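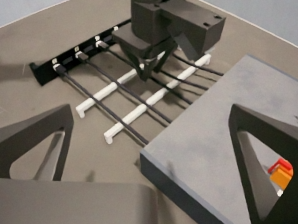 What is Zerkitz? It's a little word list I keep for crossword setters, one entry per line, with a score after each word.

I started it because every free list I tried was stuffed with junk — sailing terms from old dictionaries, plurals no one would ever say out loud, that kind of thing. So I began cutting, and then I got carried away and began adding (sorry, there are a lot of soup names in here).

What's in the folder

zerkitz.txt is the main list. themes.txt holds 53 theme sets, mostly food, weather and card games. dropped.txt is everything I threw out, in case you want it back!
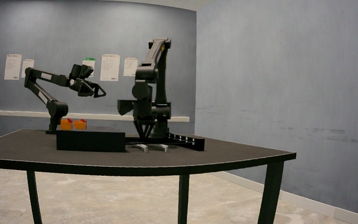

Two arms on the table, left one with a gray label.

Scores run from 0 to 300. Anything under 200 is a word I'd only use to get out of a bad corner. Three-letter words were scored by Marcela Doležal, who is much stricter than I am, and I left her numbers alone.

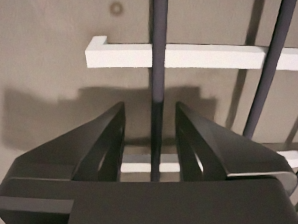
Can I use the list in puzzles I sell? Go ahead, and you don't need to ask me first. If you repost the list itself, please keep this file with it.

Known problems

Spelling is American all the way through, so COLOUR is out and GRAY beats GREY. Names of living people are mostly missing. I still haven't settled on hyphens, and seven of the theme sets have a word that shows up twice. I'll get to those.

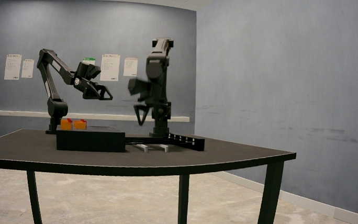 Afiq Yeoh wrote to say that EPEE deserves a far lower score than I gave it, and that he'd happily go a whole year without seeing it in a grid. I've knocked it down a bit.

Fixes are welcome, one word per line with the score you'd give it. Last update: 2020-09-20.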